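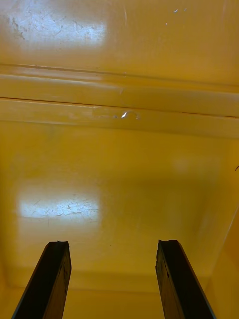

Inside one of the yellow bins, with the step in the wall

Ladevness Evening Course in Cable and Harness Work
Handout 2: Bins, foam, and laying out a harness
Notes by Agnes Hovland

Welcome back, everyone, and thank you for the patience you showed last time while we sorted out who was sitting where. These notes go with the second session. Please read them through once before you come in and once again afterward, when they will make a good deal more sense. Bring them with you, too, as there is space at the end for your own scribbles and I do like to see scribbles.

Looking after the bins

We start with the bins, and I know some of you would much prefer to start with the wire. I was the same. When I learned this work at the old Ollau shop I spent most of my first month (it was March, and bitterly cold in there) doing nothing but taking harnesses out of bins and putting them back in, and I went home every evening convinced I was learning nothing at all. A few years later I was put in charge of a bench of my own, and the first thing I did was go and straighten up the bins.

A yellow bin holds work that has not been checked yet. Once a harness has passed, it goes in a gray one. Please keep to this even if you are only practicing, and even if the gray one is all the way over on the other side of the room.

The plastic is smooth and shiny, and under ceiling lights it throws back a lot of glare. A thin white wire lying in a bright patch can be surprisingly hard to see. Before you decide a bin has nothing left in it, tilt it toward you, let the bright patch slide off somewhere else, and look again. Then run your hand along the bottom. I have found loose sleeves, a stray terminal and once my own reading glasses that way.

Scratches and scuffs on the inside are ordinary wear and you can leave them alone. What you are feeling for is a sharp burr or a crack, particularly along the molded step in the wall, where a strand can snag on its way out. If you find one, put a strip of masking tape over it, write your initials on the tape and bring the bin to me.

Lifting a harness out

Take hold of the bundle at its thickest part, where the strands are twisted tightly together, and bring it up slowly. Let the branches hang. If something catches, stop and put the whole thing down again, then free it with your other hand. Please never lift by the connector! I will say this at every session until you are all thoroughly sick of it. A connector housing will put up with a tug or two, but the crimps inside it may not, and you won't see the damage from the outside.

Two harnesses that have got tangled together should come out together. Sort them out on the foam, where you can see what you are doing.

Why we work on foam

Fulvio Morelli, who many of you will meet in the testing sessions, likes a bare bench with a rubber mat on it, and he is a very fine technician, so you may hear a different opinion from him. I like white foam. It is soft under the connectors, it stops things from rolling, and any dark scrap shows up against it right away. Brush the sheet down before you start. If you find a little speck of something that will not brush off, have a closer look at it, and if it is only a mark in the foam then carry on.

Keep the sheet for laying out and inspection only. Cutting is done on the board at the end of the bench, and hot air work is done at the station by the window -- the foam does not like heat one bit, and the smell stays in the room all evening.

Laying out

For the practice piece, which is the short Pavo harness, put the bundle end nearest you and point the branches away. Everybody lays it the same way around, left-handers included. It feels fussy, I know, but it means I can walk down the row and see at a glance how each of you is getting on.

Smooth the twisted part with your fingertips first. The turns should look even along its length. Don't pull it straight, and don't roll it between your palms to tighten it up, however tempting that is. Then find the tape and work upward from there. 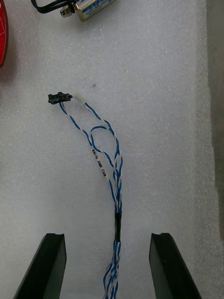 With twisted blue and white pairs, your eye should be able to follow the bands of color up the bundle without a jump. Where the strands come out past the tape they relax a little and start to go their own way, and a certain amount of this is fine. Check that the tape is snug, with its end pressed down, and that no strand has been caught in a fold. A short wrap is plenty. Beginners nearly always use too much tape, and I did too, and the old foreman at Ollau used to unwind mine in front of everyone and measure it against his arm.

Past the tape, look for loops. A strand that has curled back on itself may just be slack, or it may mean that one wire was cut longer than its partner. Open the loop gently with a finger and see whether the wire wants to lie flat. If it springs back, leave it alone and write it down. Please don't hide it under more tape.

If there is printing on the insulation, turn the wire in the light and copy down what you can make out. Put a question mark for any letter you are unsure of. I would much sooner have three question marks than one confident guess, and the lettering is often small and faint where the twist carries it out of sight.

Lastly, go to the ends. Look at the housing from the top and from the side, and see that the latch is whole. Look at any sleeved end and check that the sleeve is seated straight. Lay the ends beside each other and write down how they compare in length.

Filling in the sheet

Use one line per harness, in pencil. The Tveit shop, which kindly lets us have its practice stock, sent over a box of almost 300 pieces for this course, and they would like our sheets back with them. They handle 1,000 a week in the busy season, so neat handwriting is a kindness to whoever has to read yours.

For next time

Practice the lift and the layout until you can do both without these notes. Bring a pencil, a soft brush (an old paintbrush is perfect) and something to sit on if you find the stools as hard as I do. We will go on to opening a taped joint and closing it again, so wear sleeves that can be pushed up.

Your own notes: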